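Textile Folding and Packing Assistant (part-time)
Karagiannis Linen Services, Arkley depot

Karagiannis launders, folds and packs household and short-stay linen for the Arkley district. The depot handles 3,000 pieces in a standard week. We require one assistant for the folding room, reporting to Annunziata Cirillo.

Printed cottons and curtain fabrics form a growing share of the work. Leaf patterns on a white ground, ginkgo included, are folded print side out with the motif upright. Plain whites are folded to the depot chart.

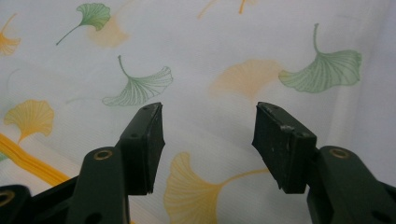
Duties

- Sort incoming pieces by fabric, colour and print.
- Inspect white grounds for marks, pulled threads and dye transfer.
- Fold to the chart with a tolerance of 9 mm at the edges.
- Pack to order, label and enter the parcel in Travach (stock software -- training provided).
- Keep benches and shelving tidy between batches.

Requirements

Able to stand for most of a shift and lift packed cartons to waist height. Normal or corrected colour vision. Prior laundry or manchester retail work is an advantage. Closed shoes must be worn; aprons are supplied.

Hours and applications

Morning shifts, 49 hours per fortnight, starting in April. Award rates apply. Send a one-page résumé to Mimoza Stojanovska at the Arkley office by 22/11/2025. Shortlisted applicants will complete a paid folding trial.

12 shares | 2 comments

Arlo Mbeki
Is there parking at the depot or is it street only?

Despina Kneževič
Street only before nine, then the rear lot opens.

Recent listings
Press operator, Karagiannis
Delivery driver, Pusirix
Curtain alterations, casual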